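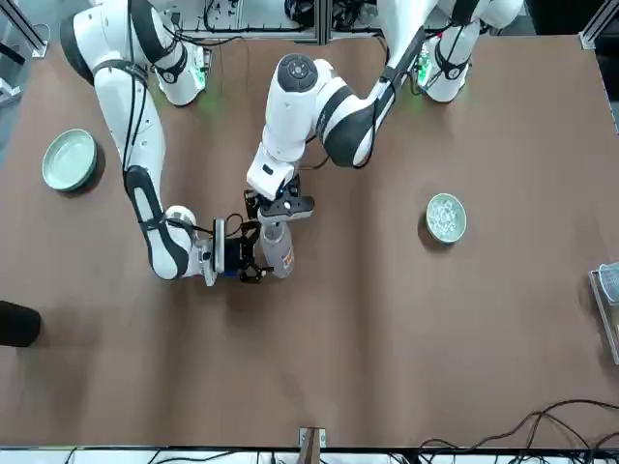

3.2 Materials and Placement of Tableware

Figure 2. Two bowls of different widths on a brown tabletop, the wider one empty and the smaller one filled.

The household portion of the study dealt with the way people judge how much food is in front of them when the size of the dish changes. Earlier work on this question has mostly used plates. Bowls have received less attention, although soups, grains and cut fruit are served in them in many homes, and the depth of a bowl makes the amount inside harder to judge by eye.

Participants were recruited through notices posted in Brekstead and in the neighboring district of Patalberg. A total of 50 adults agreed to take part, and 38 completed both sessions. Those who withdrew did so between the first and second sessions, in most cases for reasons of work schedule. Their first-session answers were kept for the description of the sample but were left out of the comparisons reported in Section 4.

Each session was held in the dining room of the Dal Bello building, a former boarding house completed in 1922. The room was chosen for its even daylight and its long tables. Blinds were lowered halfway during all sessions. Participants were seated alone and were asked to avoid eating for two hours before arrival.

Two types of bowl were used. The wide bowl had a low rim and a broad base; the small bowl was steeper and held less when filled to the brim. Bowls of one color were used within any given session, as color contrast between food and dish is known to affect judgments of quantity and was not a subject of this study. Servings were weighed in the kitchen and carried in under a cloth cover, which was removed only after the participant had read the instruction card.

Participants wrote down their estimate of the serving in tablespoons and then marked how filling they expected it to be on a scale from 1 to 5. No time limit was set. They were free to lean forward or look from the side, but could not lift or tilt the bowl. After the last serving, they were asked which dish they used most often at home - a question added in March, after the pilot round showed that habits differed widely between households.

Answer sheets were entered twice by separate readers and compared using the Itport records system. Where the two entries did not agree, Liviu Moldovan checked the original sheet and made the final decision. Sheets with a missing estimate were treated as incomplete for that serving only. The wording of the instruction card and the full order of servings are given in Appendix B.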